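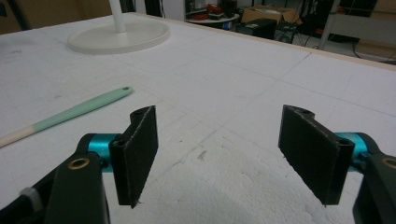 그림 4-1. 흰색 작업대 위의 그리퍼

4장. Grakell 수랭 쿨러 설치하기

이 장은 Zomport 케이스에 Grakell 일체형 수랭 쿨러를 설치하는 방법을 설명합니다. 공랭 쿨러를 사용하시는 분은 이 장을 넘기고 5장으로 가시면 됩니다. 한국어판은 Elínborg Blöndal이 영어판을 보고 옮겼고, 메뉴 이름은 화면에 나오는 영어 그대로 적었습니다.

4.1 시작하기 전에

필요한 물건은 다음과 같습니다.
십자드라이버(자석이 있는 것이 편합니다)
라디에이터용 긴 나사와 짧은 나사
백플레이트와 스탠드오프 네 개
서멀 페이스트
보푸라기가 없는 천과 세정용 알코올

주의: 컴퓨터의 전원을 끄고 전원 케이블을 벽 콘센트에서 뽑으십시오. 그다음 전원 버튼을 5초 정도 눌러서 남은 전기를 내보내십시오.

참고: 라디에이터와 팬을 합친 두께가 68mm를 넘으면 케이스 위쪽에 들어가지 않습니다. 그런 경우에는 앞쪽에 설치하십시오. 앞쪽에 설치할 때는 그래픽카드의 길이도 다시 확인해야 합니다.

4.2 라디에이터 고정

1. 케이스의 윗면 덮개를 뒤쪽으로 밀어서 벗깁니다.
2. 먼지 필터를 빼서 따로 둡니다.
3. 팬을 라디에이터에 긴 나사로 고정합니다. 팬의 케이블은 모두 메인보드 쪽을 향하게 합니다.
4. 라디에이터를 케이스 안쪽에서 윗면에 대고, 바깥에서 짧은 나사로 조입니다. 처음에는 모든 나사를 절반만 조이고, 위치가 맞으면 끝까지 조입니다.

주의: 라디에이터를 케이스에 고정할 때 긴 나사를 쓰지 마십시오. 나사 끝이 냉각핀 안의 관을 뚫을 수 있습니다. 이렇게 생긴 누수는 보증을 받을 수 없습니다.

4.3 펌프 설치

1. 백플레이트를 메인보드 뒷면에 대고, 구멍을 소켓 주위의 구멍과 맞춥니다.
2. 앞면에서 스탠드오프 네 개를 손으로 돌려 끼웁니다. 공구는 쓰지 않습니다.
3. CPU 윗면을 알코올로 닦고 완전히 마를 때까지 기다립니다.
4. 펌프 바닥의 투명한 보호 필름을 떼어 냅니다.
5. CPU 가운데에 서멀 페이스트를 쌀알 크기로 짭니다. 펌프에 이미 발라져 있는 모델은 이 단계를 생략합니다.
6. 펌프를 똑바로 내려놓고, 너트를 대각선 순서로 조금씩 조입니다.

참고: 펌프의 로고가 기울어져 보여도 성능에는 영향이 없습니다. 로고 덮개는 손으로 돌려서 방향을 바꿀 수 있습니다.

4.4 케이블 연결

1. 펌프의 3핀 케이블을 메인보드의 AIO_PUMP 단자에 꽂습니다. 이 단자가 없는 메인보드에서는 CPU_FAN 단자를 사용합니다.
2. 팬 케이블을 Lim 팬 허브에 꽂고, 허브의 출력 케이블을 CPU_OPT 단자에 연결합니다.
3. 허브의 전원 케이블을 파워서플라이의 SATA 전원에 연결합니다.
4. 조명 케이블은 5V 3핀 단자에만 연결합니다.

주의: 조명 케이블을 12V 4핀 단자에 꽂으면 LED가 고장 납니다. 모양이 비슷하므로 단자 옆의 글자를 꼭 읽어 주십시오.

4.5 첫 번째 부팅과 확인

1. 전원을 켜고 바로 BIOS에 들어갑니다.
2. 펌프의 회전수가 표시되는지 봅니다. 0으로 나오면 즉시 전원을 끄고 4.4의 1번을 다시 확인합니다.
3. 펌프 모드를 Full Speed로 바꾸고 저장합니다.
4. 운영체제에서 Sellent 모니터링 프로그램을 실행하고, 23분 동안 CPU 온도를 지켜봅니다.

참고: 처음에는 물이 흐르는 소리가 날 수 있습니다. 관 안의 공기가 위로 모이면 소리가 줄어듭니다. 하루가 지나도 소리가 같으면 19쪽의 문제 해결 표를 보십시오.

확인이 끝나면 전원을 끄고 먼지 필터와 윗면 덮개를 다시 끼웁니다. 덮개는 앞으로 밀 때 딸깍 소리가 나야 합니다.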